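The water schedule, month two

We are now in the second month of the water schedule and I have become the kind of person who knows what time it is by the sound of the pipes. They knock twice when the pressure drops. Then there's a sort of sigh from the bathroom, and that's us done until morning.

For anyone reading from somewhere else, a quick recap. Our district, Civach, gets its water from the Sukell reservoir, and the Sukell reservoir has been low since the end of last summer. Winter didn't do much to help. So in March the city put the whole east side on what they call a rotating supply, meaning the taps are on for part of the day and off for the rest, and which part depends on which zone you live in. We're Zone 4. Zone 4 gets the early slot and a short one in the evening, from 6 until whenever somebody upstream decides we've had enough. On paper it's a fixed time. In our kitchen it has been a different time nearly every night.

I don't mind the schedule itself that much. I know people who are furious about it and I get it, but I grew up in a house with a well that ran dry every other August, so filling a pot before bed is something my hands already know how to do. What gets me is the announcements! The notices come out late in the afternoon, they get posted on the city site as a scanned page you can't search, and half the time the zones are listed by street names that were changed years ago. Last week our street was in two zones at once. My neighbor across the hall was sure we'd be fine until ten. I was sure we wouldn't. I had shampoo in my hair when I found out I was right, and it gave me no pleasure at all.

So on to the news part of this post, because there has been some.

The city council met to talk about the Roltis pipeline again. If you've been following this (and if you haven't, I envy you), Roltis is the plan to bring water over from the river on the far side of the ridge. It has been on the books since before I moved here. Every election it comes back out with a new map and a new color for the line. This time the argument was over who pays for the pumping station, the city or the regional water board, and it went on for so long that they ran out the public comment period before most of the public could comment. I was watching the stream from my couch with a cup of tea I had rationed for the occasion, and I may have yelled at my laptop.

They did vote on one thing. The council agreed to ask for an outside review of the leaks in the old mains, the ones under the market and down toward the bus depot. I think this is the most sensible thing they've done all year and it got maybe a minute of discussion. Anyone who walks to work past the depot has seen the water coming up through the pavement. It was there in the fall, it was there at New Year's, and it's still there now, on the days when Zone 4 has pressure. I've reported it 4 times. I have the confirmation emails in a folder with a rude name.

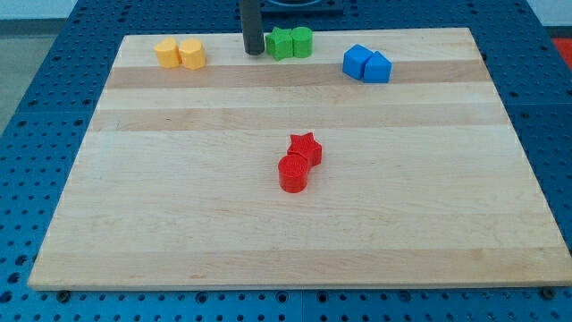

Red blocks on a striped maple board.

The other story going around is the court case. The Baláž bottling plant, out past the ring road, draws from the same groundwater that feeds Sukell, and a group of residents went to court to get its permit suspended while the rest of us are on rotation. The judge turned them down. From what I could make out, and I'm not a lawyer, the ruling says the permit was issued properly and the drought rules only cover customers of the city supply, which the plant isn't. It has its own wells. So it can go on pumping all day while the bakery downstairs from me has to mix its dough before sunrise.

I've gone back and forth on this one. There are people in my building who work at the plant and I don't want them losing shifts over something they had no say in. And the judge may well be right about the wording. But then the wording is bad and somebody should change it! The residents say they'll appeal. The plant put out a statement saying it takes its responsibilities seriously, and I suppose every plant has that sentence saved somewhere.

Okay, practical stuff, since a few of you asked in the comments last time.

Yes, we have water in the tank when the taps are off, but the tank on our roof is small and it's shared by 6 apartments, so it goes fast. We fill two buckets and the big soup pot in the morning. The buckets are for flushing and the pot is for cooking and tea. Dishes get saved up and done in one go in the evening slot – I've started eating a lot of things on toast for this reason. Laundry happens in the early slot, which means the machine starts before I'm awake enough to sort anything, and I now own several gray shirts that used to be white.

If the water comes back brown, let the cold tap run into a bucket until it clears and use that bucket for the toilet. Don't start with the hot tap. I learned that from the plumber, at plumber prices.

The library on the hill is in a different zone from ours and is letting people fill bottles at the fountain by the side door. Bring your own bottles and don't be the person with the enormous jug at lunchtime.

The next council session is supposed to take up the schedule for the summer, and there's talk of cutting the evening slot for our zone altogether. I've signed up to speak. I've got my two minutes written out, mostly about the notices and the depot leak, and a little bit about the shampoo. If you live in Civach and want to sign up too, the form is on the city site under "Participation", then "Sessions", then a link that looks broken but works if you click it twice.

Right, it's ten to six and I have a sink full of plates. I'll write again after the meeting.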